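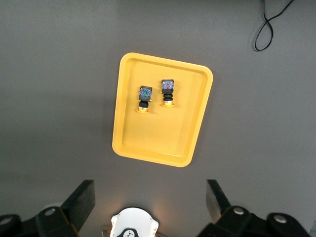
Department of Workshop Practice and Materials Reuse, Kultport

Lech Adamczyk and Renata Brzozowska

3. Materials and tray layout

3.1 The switches

The parts used in this study are panel switches of the kind fitted to control boxes, small machine tools and lifting gear. They came to the Wastari store from dismantled panels. Before the study they were kept together in two deep drawers, and anyone who needed a switch emptied part of a drawer on to the bench and looked through it. The store holds 660 such parts. For the work reported in this section we took 100 of them, chosen so that the main body shapes and colours in the drawers were all present.

A switch of this type is an awkward thing to store. The front part, which the user of the machine presses or turns, is round and passes through a hole in the panel. The back part carries the contacts and is more or less square. Between them there is a collar, often threaded, on which the fixing nut runs. If the part is laid on its side it can roll a short way and come to rest at an angle. If it is stood up it takes little room, but it can be knocked over by the next part put in beside it.

People in the store named the switches by colour, and they did not all mean the same colour. One person would say "the yellow ones" and mean the ring or button at the front. Another would say "the green ones" and mean the contact block at the back, which is coloured by the maker to show how the contacts work. Both ways of speaking make sense, but a tray label that says only "green" does not tell the reader which end to look at. This was the first problem we tried to settle.

The two parts in the yellow tray in Figure 1 show how far the ends can differ. Each has a round yellow flange at one end, a black body, and a squarish, see-through head at the other. The left-hand one also has something green showing inside the head. Under the old habit it might have been called yellow, black or green, depending on who was speaking and which way up it had been picked up.

3.2 The trays

We used shallow plastic trays with rounded corners and a raised rim. They were bought in a mixed pack and their colours had no meaning when they arrived. Deep boxes were tried first and given up after a short trial, as the lower layer of parts could not be seen and users tipped the whole box out, just as they had done with the drawers.

The tray has a flat floor, and for switches this matters more than the depth. A ribbed floor was tried in January and the narrower buttons would not stand on it. On a flat floor most of the parts stood without help, provided the tray was not slid quickly along the bench.

Users were asked to follow a short set of rules, which was pinned up at the end of the bench:

Put only one kind of switch in a tray once sorting is finished.
Stand the parts up where they will stand. Lay the others down with the button ends all pointing the same way.
Leave a finger's width between parts.
Do not stack.
If you are unsure, leave the part on the bench and go on to the next.

The rule about spacing caused the most talk. It wastes room, and Brzozowska argued at the start that it would double the number of trays on the shelf. In use it was kept. A part with space on both sides can be lifted straight up by its body, while a part pressed against its neighbour tends to be taken by the button, and the button on an old switch is the piece most likely to come away.

3.3 Tray colour

We had expected that matching the tray to the part would help, so that a yellow tray would hold parts with yellow buttons or rings. This was the arrangement most users asked for. It has one clear drawback, and it can be seen in Figure 1: a yellow flange on a yellow floor is hard to pick out, and the eye goes to the black body above it. For finding the right tray on a shelf the match is useful. For checking what is in the tray it is not, and a wrong part with the same button colour but a different body was easily missed.

We therefore ran the sorting in two ways. In the first, tray colour followed button colour wherever a tray of that colour was to hand. In the second, tray colour was left free and each tray carried a card giving the body colour, then the block colour, then the button colour, in that order. The order was Adamczyk's suggestion. It follows the way the part is usually seen when it is lying down, as the body is the largest piece and is noticed first.

The bench top was a plain matt grey in both cases. A white top had been used earlier in the year, and the white-bodied switches were difficult to see against it from a seated position. No other changes were made to the bench or the lighting between the two runs.

3.4 Procedure

Each user sat at the bench with the mixed parts to one side and the trays in front. They worked in batches of 28 parts, or fewer when the last batch ran short. There was no time limit. Users could move a part from one tray to another as often as they liked and could pick up any part to look at the printing on it, though on many of the older ones the printing is faint and of little use.

Parts that had not yet been placed stayed on the bench top. We did not ask for them to be lined up or turned the same way. At the end of a batch, anything still on the bench was recorded as "not placed" and was talked over with the user before the next batch was set out. These talks were short, 10 minutes at most, and many of the better card wordings came from them. "Black, blue block, red button" was one; it replaced "emergency type", which two users had understood to mean different parts.

The notes were entered in Plilum, the stock list already used by the store, under the tray number. We kept the users' own words in the list, even where they were not the words on the card, so that a later search for either would find the tray.

3.5 Mixed trays

Some trays held parts that a strict reading of the rules would have kept apart. Figure 2 is of this sort. The two switches in the green tray are both white in the body, but one has an orange block and the other a light green one. By body colour they belong together, and by block colour they do not. On the bench top to the right are two push-button switches with black and blue at the back and red buttons, which match neither.

Users treated pairs like the one in the green tray in different ways. Some put all white-bodied parts together first and split them by block colour when the tray began to look full. Others opened a second tray straight away. The first way needs less room during the work and the second needs fewer moves. We allowed both, as the final trays were the same, but a note was made of any tray that was split late.

The splitting of a full tray was where most parts fell over. Once a few had gone down, users often laid the rest down too, and the spacing rule was then forgotten until the next tray. A card turned face down in an empty tray, as a sign that the tray was being kept for a split, was tried by one user and copied by others.

Figure 2. White-bodied switches with unlike blocks in one tray; black and blue switches with red buttons on the bench top.

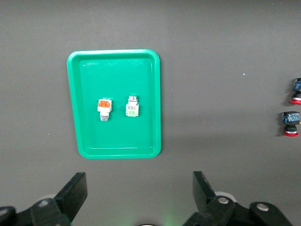 3.6 Recording of errors

A part was counted as wrongly placed if its body, block or button colour differed from the card on the finished tray. Shade was ignored. A faded red and a fresh red were both taken as red, and cream was taken as white. Where a button was missing, the third word on the card was left out of the check.

Adamczyk and Brzozowska checked the trays separately, each with a blank sheet, and compared sheets afterwards. Where they differed, the part was taken out of the tray and looked at again in daylight. Parts found to be damaged during checking were marked in the list and stayed in the study, with the damage written beside the tray number.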